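Flutar Karting: progress report to the Berkum Fund
Second report, October 2022

The grant was for getting a club endurance team through a season of kart racing without anyone remortgaging. On that narrow measure we are doing well. On the wider measure, which is where we finished, please read on.

We entered two endurance rounds in this period. The first, at Menzies in July, ran to 333 laps for the winners and rather fewer for us. We qualified mid-grid, made a clean start and were running seventh when the rain came. Everyone ahead of us stopped for wet tyres. We stayed out, on the theory that it was a passing shower. It was still passing when the chequered flag came out. We finished eleventh, one place behind a team whose driver had spent part of the afternoon facing the wrong way.

The second round, at Batlow, went better. We stopped when other people stopped, which the drivers had been asking for since Menzies, and came home fifth. It would have been fourth without a penalty of 54 seconds for speeding in the pit lane. We appealed. The stewards showed us the timing sheet and we withdrew the appeal. 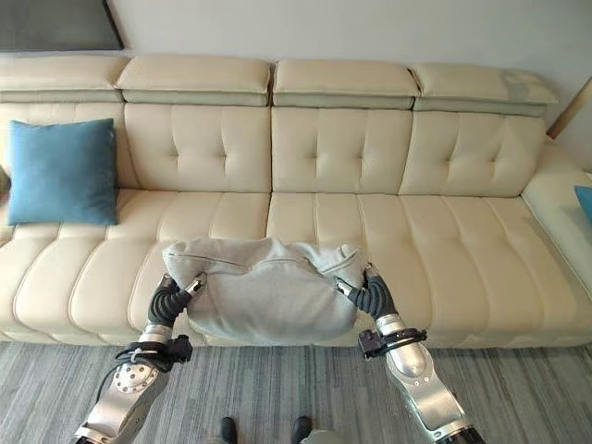

Driver changes remain our weak spot. At Menzies we lost more time swapping drivers than we did on the wrong tyres, mostly through the seat insert, which has to come out for the tall driver and go back in for the short one. We have now practised until people stopped speaking to each other, and the stops at Batlow were much quicker. Between stints the drivers are supposed to lie down, drink water and leave the radio alone. Nothing at either circuit comes close to a long cream leather sofa with padded headrests and a blue cushion at one end, and the folding chairs we do have are not restful. A driver who cannot rest goes and stands on the pit wall offering advice.

On money: the second instalment of £2,000 has been received and mostly spent. It went on entry fees, two sets of wet tyres (see Menzies), an engine rebuild and a replacement for the radio that was dropped in a bucket. The rebuild cost more than we had budgeted. We covered the difference by putting off the new bodywork, so the kart is still held together on the left side by tape in what are nearly the team colours. Receipts are attached, apart from the one for the radio, which was in the same bucket.

You asked last time about bringing on younger drivers. We have 3 juniors testing with us, all of them light, keen and faster through the hairpin than the regular line-up. The regular line-up has put this down to tyre pressures. One junior will share the driving at the final round if the licence arrives in time.

Still to do before then: fit the new chain guard, settle who calls the stops, and write down a rule about rain. The current draft says "come in". We expect to spend what is left of the grant on the last entry fee and fuel, and will send final figures with the closing report.

Team manager, Flutar Karting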